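Search this site
Search Close

2020-09-22 | By the sports desk

The captain of Lillosley Cricket Club would like it known that he was not out. He will raise this four times in the course of an hour, once with his mouth full.

"It was going down leg," he says. "Everyone saw it. The umpire saw it, and then he put his finger up."

He had made 105 at the time, against Orum, in a season that was supposed to start in the spring and was shut down in March before anyone had found the key to the roller. What was left of the calendar got squeezed into 6 matches. Lillosley won five. The other was abandoned to rain with Lillosley 30 for two, a position the captain describes as "basically a win."

He is a left-hander with a short backlift and a long memory. He learned the game on a parking lot behind the Van Beek bakery, where anything hit over the fence was out and also lost. "You learned to keep it on the ground," he says. "Then I got to a real field and they told me I was boring."

Was he boring?

"For two years, yes. Very."

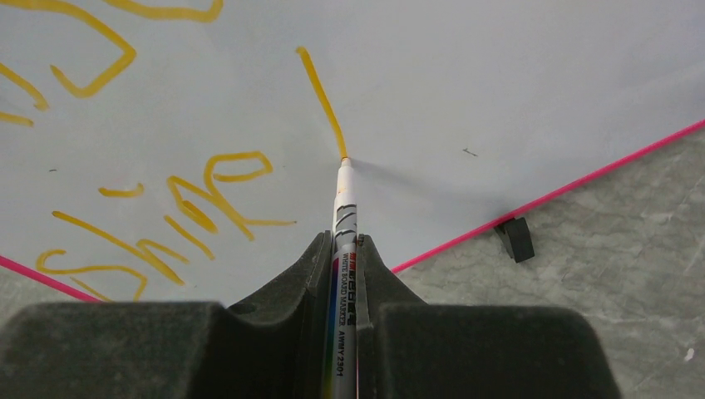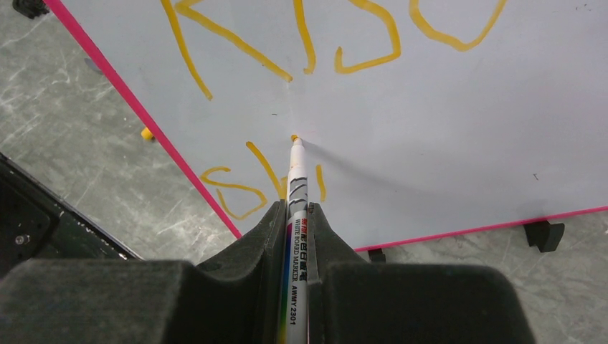 Vol. 6, No. 2

The change came when Gotus let him go. He had batted at seven there, a spot he compares to the back seat of a small car, and Lillosley offered him the new ball's worst hour at the top of the order. He took it without asking about the pay. There wasn't any.

"I figured if I'm going to get hit on the elbow, I might as well get hit early and have the afternoon to complain."

The hundred at Orum took most of that afternoon. He was dropped at slip on 30, and he speaks warmly of the fielder. He reached three figures with an edge past the keeper, which in his telling has already become a late cut. Asked which it was, he orders more coffee.

As for next year, he wants a full schedule, a second spinner and a word with the umpire. He has been told he can have the spinner.

"I've watched it back on my brother's phone," he says, getting his coat. "You can't see the stumps, but you can see it's missing them."

This site uses cookies. By continuing to browse you agree to our use of cookies. Accept | Manage settings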